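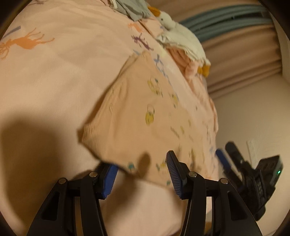

Peach on pink, with animals

Still humming from Friday. Uibo played the Gellach and I finally got to hear the long version of "Mirnow" with the full horn section, all 14 minutes of it. I've only ever had it on a hissy tape a friend of a friend dubbed for me, and the tape runs out right when the trombone comes in! So for years I've been making up the ending in my head. The real one is slower and way sadder than mine.

The room holds 800 and I'd say it was close to full by the second song. Sound was muddy on the left by the bar, so we moved up under the balcony and it got a lot better. They opened with two new ones (no titles announced, one of them had a kind of reggae bass line, not sure about it yet) and then went straight into the stuff from Nestier. No "Paper Lamps," which hurt a little. The drummer was using brushes for most of the first set and I loved that.

The encore was one song and then the lights came up, boom, go home. I got a T-shirt, but they were out of everything except extra large, so it's a nightshirt now.

Next show around here is in December and tickets are 30 bucks, up from last time. I'll pay it. If anybody taped Friday, please write me, I have blanks and I'll cover the postage both ways.

Posted 23 July 2000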